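Does sorting building pieces by color really work?
Posted in Home & Storage

Lovisa Fjeld
Every storage blog tells me to sort plastic building pieces by color. We have 3000 of them in one big tub and I doubt it's worth a Saturday. Has anyone kept it up for longer than a week? I'm not buying a rack of little drawers either.

Idun Hägglund
Depends who's building. My kids are 5 and 6 and color is the only system they follow. Shape was hopeless. I'd still be wary of anyone who says it saves time, because hunting for one small red piece in a heap of red pieces is slower than finding it in a mixed tub. Where it does help is cleanup. Keep the flat plates out of the other bins or they end up on top of everything. Open bins, no lids. Skip labels.

Holger Tangen
waste of time imo, we gave up after 2 days

Nermin Ateş
I was with Holger until I tried it with only a few colors and left the rest in the tub. Don't match the bin to the pieces unless you already own the right bins. Stores love to sell you a matching set and yellow holds red just as well. Plates get their own bin, agree with Idun on that.
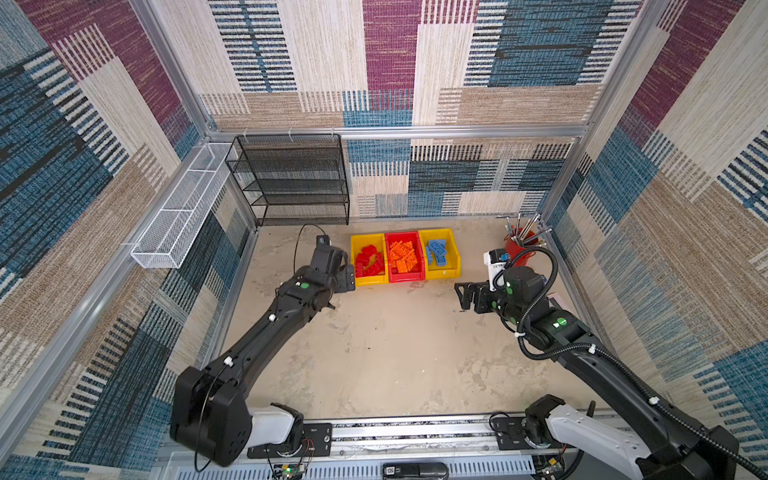 Red pieces, orange plates and blue pieces, each in a separate bin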